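Is an open day demo with robot arms good for a mixed group of visitors?

Posted by Nkechi Bassey

Hello all. In June I will take 18 people from our evening class to the open day at Drosura. On the program there is a demonstration with two robot arms at a table. The visit takes 40 minutes. I have never organized such a thing and I want to know what my people should look at, and if it is interesting for those who have no technical background. Thank you in advance.

Sibel Gökçe

I visited the same demonstration last year and took these home with me.
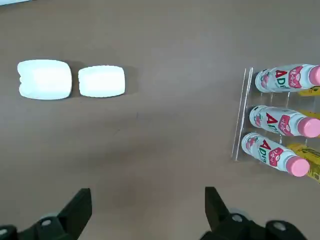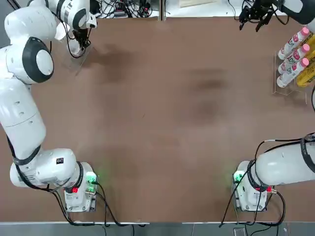

My advice is to divide your group in two, because the table is not so big and the people in the second row see mostly backs. Let one half watch the arms while the other half takes the tour of the hall, and then change. Ask the presenter to begin with the objects and explain the motors later. In our group the discussion became lively when somebody asked about the clear rack with the bottles lying in it, and how a machine can find the edge of something transparent. A person without technical knowledge can follow this very well – everybody has walked into a glass door at least once. The presenter answered slowly and with patience, but he spoke softly, so stand close.

Please also write to them before if somebody needs a chair. They had only a few.

I-hsuan Yip

go in the morning, after lunch it is full. parking is on the other side of the building

Yakubu Ibrahim

I agree with Sibel about the two halves. I would add one thing – send your questions one week earlier. We were a group from Nasitz and we did this, and the engineer prepared his talk around our list. Without a list you get the standard talk, and it is a little dry for beginners. The coffee is not included.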